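# How a Robot Hand Learns to Hold a Sandwich

Have you ever picked up a slice of bread too hard and left a dent where your thumb was? Your fingers fixed that mistake before you had time to think about it. A robot hand has to be taught, and in our shared workshop on Koswood Lane we have spent a good part of the winter teaching one.

Our gripper is called Okix. It has two fingers, and you can think of them as your thumb and pointer finger, only flatter and much more stubborn! On each finger there is a small black-and-white square with a pattern on it. A computer looks at the two squares through the camera and works out how far apart the fingers are, a bit like you watching your own hands while you tie your shoes.

The body between the fingers is bright orange, and the fingers themselves are black plates held together with little silver screws. (If you build something like this at home, keep the screws in a cup. We lost 2 of ours under the bench and didn't find them until we moved the whole bench.)

Now, a person holds the gripper and does a job with it, slowly, over and over. We did ours 172 times before the practice program, Dorkico, had enough to learn from. Bread is squashy, lettuce is slippery, and an oven door is a thing you have to reach past without bumping, so a toaster oven makes a very good classroom. Ask a grown-up before you go near a real one, because the metal inside can get hot enough to burn you.

In January we'd like to try soup spoons, and I am already saving old towels for the floor.

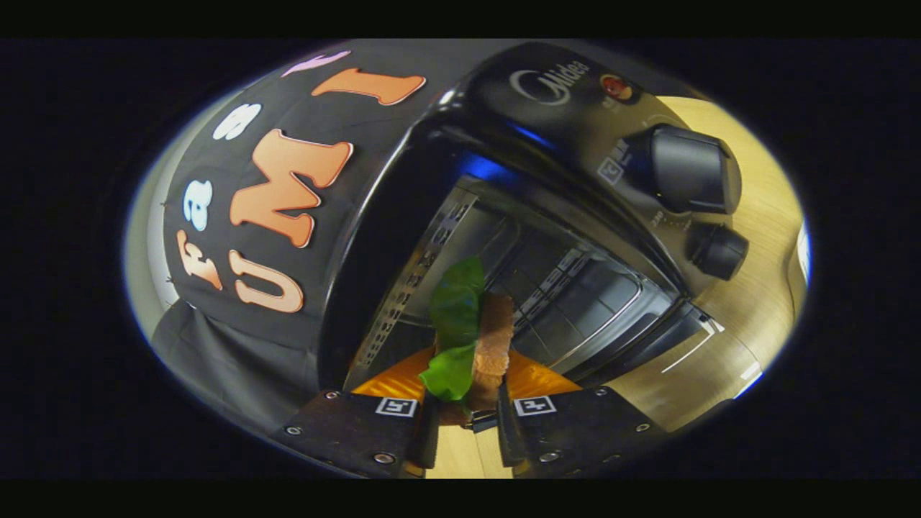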